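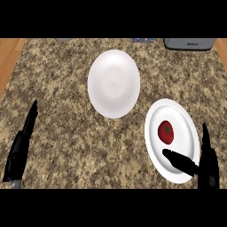 Selon Carla Akl, qui m'écrit à propos de la page précédente, un jouet qui parle ne se lave pas, il se supporte. Elle a chez elle un renard conteur Zelby qui récite l'alphabet depuis qu'il a reçu une compote de poire dans le haut-parleur, et elle demande ce qu'on peut encore faire pour lui. On peut faire pas mal de choses, Carla. Lui apprendre à se taire au moment du dîner n'en fait pas partie.

Les jouets sonores, livres à boutons et peluches à histoires : nettoyage, piles, rangement

Avant toute chose, couper l'interrupteur. Il se trouve sous le jouet, à l'arrière ou dans un repli de fourrure où le fabricant espérait qu'on ne le chercherait jamais. Retirer ensuite les piles. Un cube musical qu'on frotte piles en place joue sa ritournelle à chaque coup de chiffon, et la mienne, de ritournelle, compte 7 notes dont une fausse.

Les coques en plastique

Un chiffon microfibre à peine humide, une goutte de liquide vaisselle, et c'est tout. On essore le chiffon deux fois, puis encore une fois. Pas de vaporisateur directement sur le jouet : le produit file par la grille du haut-parleur. Pour les rainures, un coton-tige ou une vieille brosse à dents souple. La pâte à modeler séchée s'enlève au cure-dent en bois. Si elle est encore molle, la laisser durcir une nuit, ou appuyer dessus une autre boule de pâte, de préférence d'une couleur à laquelle personne ne tient.

Les autocollants qui peluchent sur les bords se recollent avec un soupçon de colle vinylique. Ceux que l'enfant a collés lui-même se ramollissent au sèche-cheveux, réglé sur tiède et tenu à distance. L'huile de cuisine vient à bout du reste de colle, puis on dégraisse.

Les peluches à module

Chercher la fermeture velcro ou la petite couture dans le dos. Si le module sort, la peluche passe en machine à 30 degrés, dans une taie nouée, avec le cycle délicat. Elle sèche à l'air, pattes en bas, et on ne remet le module qu'une fois le rembourrage bien sec au milieu. Comptez deux jours. Comptez aussi deux soirs de négociation.

Si le module est cousu sans ouverture, deux écoles. La première découd quelques centimètres et recoud ensuite au point invisible. La seconde saupoudre de bicarbonate, attend une heure et passe l'aspirateur avec un bas tendu sur l'embout. J'appartiens à la seconde depuis que j'ai recousu un lapin avec la voix à l'envers.

Les livres à boutons

Les pages cartonnées s'essuient avec un chiffon presque sec, une double page à la fois, et le livre reste ouvert en éventail le temps de sécher. Un bouton qui colle se dégage avec un coton-tige trempé dans de l'alcool isopropylique, piles enlevées, en tournant autour du bord. On appuie une dizaine de fois à vide, puis on laisse sécher avant de remettre le courant. Si la vache dit toujours « locomotive », le problème est ailleurs et il a son charme.

Les piles qui ont coulé

Gants, lunettes, fenêtre ouverte. Sur des piles alcalines, la croûte blanche se dissout avec un coton-tige à peine mouillé de vinaigre. On repasse à l'alcool isopropylique et on laisse sécher le compartiment ouvert. Un contact encore terne se gratte doucement à la lime à ongles en carton. Les piles vont au point de collecte. Attention aux piles boutons : le compartiment doit être fermé par une vis, et une vis foirée signifie que le jouet quitte la chambre le jour même. En cas d'ingestion, même seulement soupçonnée, on appelle les urgences tout de suite.

Le volume

Un morceau de ruban adhésif épais sur la grille du haut-parleur adoucit nettement les choses. Deux morceaux, et l'on entend de nouveau la radio. Trygve Sæther, lecteur de longue date, préconise la ouate sous le ruban. Essayé sur une ferme Uleo offerte en décembre : le coq paraît désormais enrhumé, mais la famille dort.

Le rangement

Une boîte pour ce qui fait du bruit, une autre pour le reste, et la première en hauteur. Cartes, jetons et figurines à puce vont dans une pochette zippée portant le nom du jouet, faute de quoi ils finissent dans le tiroir à couverts. Avant plusieurs mois de placard, on retire les piles et on les garde à part. La notice se plie au fond de la boîte ; photographiez-la aussi, elle n'y restera pas.

Pour les téléphones et tablettes qui accompagnent certains jouets, voir la page sur les écrans poisseux. Wubit Alemneh me demande si la crème solaire part avec la même méthode : oui, mais en deux passages.

Page revue le 25 mai 2024. Prochaine fois : les puzzles incomplets.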